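Subject: Re: [restton-homes] Pale gray for a north room – does it go dingy?

On 12th September a list member in Restton wrote:
> Hi all, long-time reader, don't post much. We're finally doing the back
> room and I've gone around in circles on the color. I want a pale gray
> that still looks like white when the sun's out. Every chip I bring home
> goes either blue or sort of dishwater by suppertime. Has anyone used the
> Brarevari whites on a whole wall? And do I really have to prime over old
> cream paint? The guy at the counter says yes but he also sells primer.

Oh boy, have I been there! We went through this in April with our spare room in Cillness, and I had so many little squares taped up that my sister asked if I was making a quilt. So let me save you some of the grief, with the warning that I'm not a painter, just stubborn.

Yes, I used Brarevari, the matte one, in number 139. It's the second one down on their gray-white strip, right under the one everybody picks. On the chip it looks like nothing at all. I almost put it back. On a big wall it's a different animal, and I've grown really fond of it.
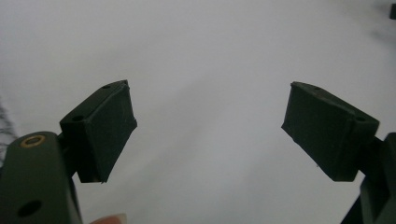
What I'd tell you first is to skip the chips and buy the sample pot. I painted two coats on a big piece of poster board and moved it around the room for 5 days, and I looked at it while I was drinking my coffee and again when the lamps were on. The one I was sure I wanted (number 43, which has a lovely creamy look in the store) went yellow as butter next to our trim. The blue one I'd rather not discuss.

About your primer question – I'm with the counter guy, I'm afraid. I skipped it behind the closet door to see if I could get away with it, and the old cream came grinning through after two coats. I did the rest properly and it covered fine. I used whatever primer Tatlı had on sale, nothing fancy, and it sanded nicely once I let it sit overnight.

Do fill before you prime, by the way, and then go around with a flashlight held flat against the wall. You'll find dings you never knew you had! Mine had a whole row of old nail holes from a shelf the last people took down. Fill, sand, wipe, prime, look again with the flashlight, say a bad word, fill again.

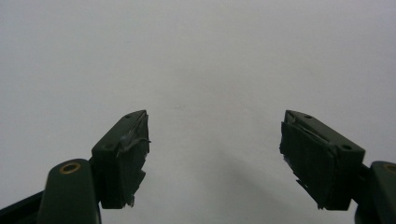
The spare room color, a pale gray-white.

As for the dingy part, I think matte paint helps more than the color does. We had eggshell in there before, and it picked up every lamp and every roller mark, and you'd get these shiny patches next to dull ones. With a plain matte the light goes soft, so one part of the wall may be a bit brighter and a corner a bit grayer, and I like that a whole lot better than glare. If you need a dead even color from corner to corner you might not love it. My husband says he can't see any difference and would I please stop asking him.

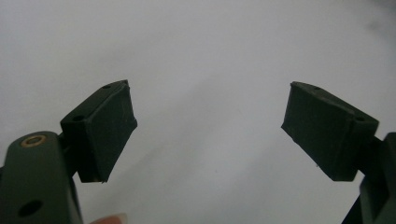

Roller-wise, I got the short nap and kept a wet edge, working top to bottom in strips a little wider than the roller. Don't go back over a strip once it's started to set up, even if you see a thin spot (I know, I know). Get it on the next coat. I cut in one wall at a time, so the brushed part was still wet when the roller got there, and I think that's why I don't have that picture-frame look around the edges like I do in the hall.

It does mark more easily than eggshell, I'll give you that. A damp cloth and a light hand gets most things. I kept a jam jar of the leftover paint with the number on the lid for touch-ups, and a dab with a scrap of sponge blends in better than a brush.

If you want to compare before you buy, I still have the poster board and the better part of a sample pot, and you're welcome to both. I can leave them at the Tatlı store on my next trip in. Their bin number for the sample pots is 578 if you go yourself – they're on the low shelf behind the stir sticks, and I walked past them twice.

What color is your trim, and is the ceiling staying white? I'd want to know that before I swore to anything.

Your stubborn neighbor in Cillness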